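Laundry bay walk-round: monthly safety and inspection checklist, with comments
Plillum Linen Services, Arellano site
October, filled in before the 9 o'clock start

Thank you to everyone who sent in notes after last month's round. I have tried to answer them as I go, which is why the comments have grown rather long again. Please do read them through with a cup of tea.

1. Stop buttons tested at every bay - OK
All of them work. The one by the door is stiff, and I would like it looked at before it gets any worse. If you have to lean on it, it isn't good enough.

2. Partition panels and uprights secure - OK
I pushed each panel at shoulder height and again near the bottom. No movement worth writing down. The Urent panels are light, so please don't hang coats or bags on them, however handy they look.

3. Floor clear and dry - ACTION
Dry throughout, but I moved a trolley out of the marked walkway. Now that the arms do the first sort we walk past the bays far more than we stand in them, and people have started parking things where their feet used to be. Trolleys go back to the line, please.

4. Cables and covers on the arms - ACTION
Grokance are booked to go over the wiring and connectors on both arms. Until they have been, have a good look before you switch on, and if you see anything hanging or rubbing, leave the power off and tell the shift lead.

5. Reaching into the bay - OK, with a comment
Several of you said you still put a hand in to free a twisted sleeve, and I do understand, as we all did it for years at the old tables. Press stop, wait for the light on the panel by the walkway, then reach. The wait is 2 seconds and it feels longer.

6. Lifting and posture - OK
Backs are better, by all accounts, and I'm so pleased. Several people mentioned tired eyes and stiff necks from watching the screens instead, so we are swapping places every 60 minutes from now on - set the kitchen timer if you lose track.

7. Noise at the folding end - OK

8. Training sheets signed - ACTION
Still a few gaps on the late shift. The booklet is 145 pages, I know, but only the blue section needs reading before you sign.

Bay with the grey seat and the basket:
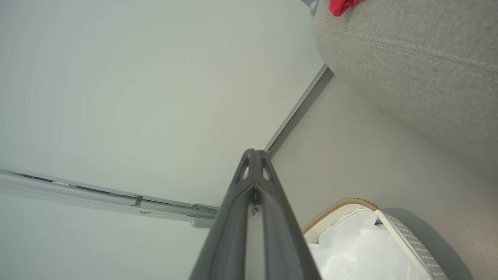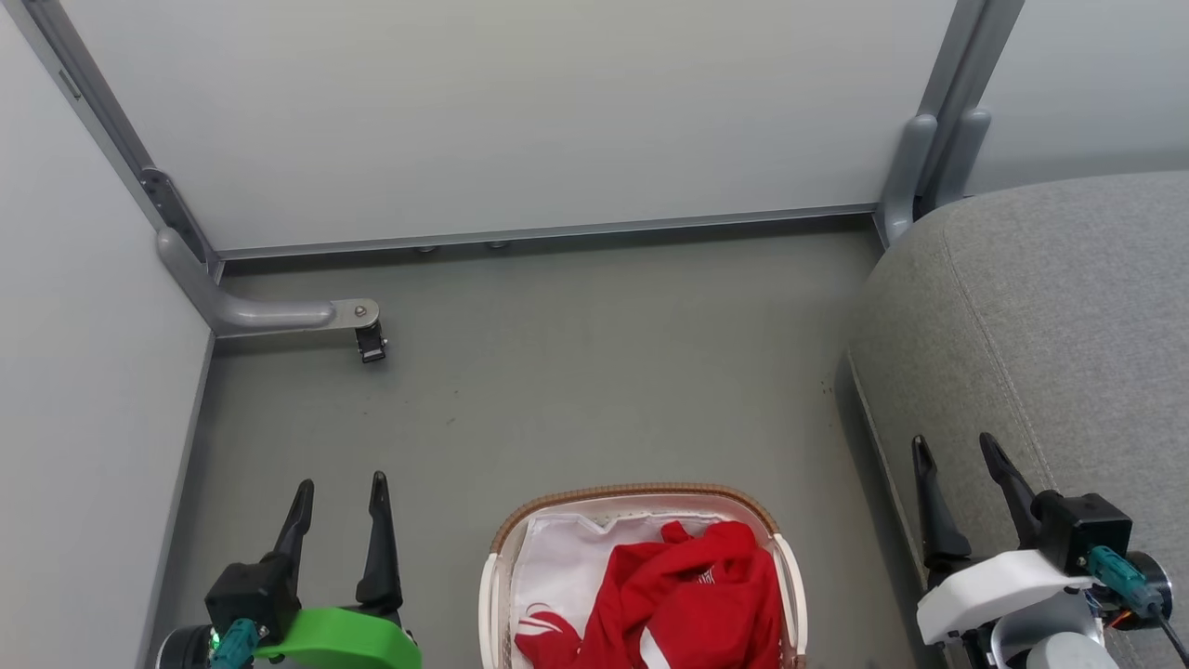
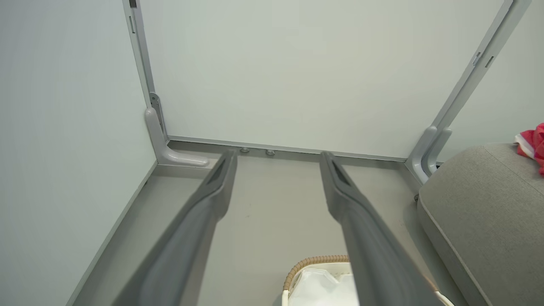 Will anybody's hours be cut now that the arms do the first sort?
Hours stay as they are on the present rota. The time saved is going into mending and final checks, and anyone who would like to train for either can put their name on the sheet by the kettle.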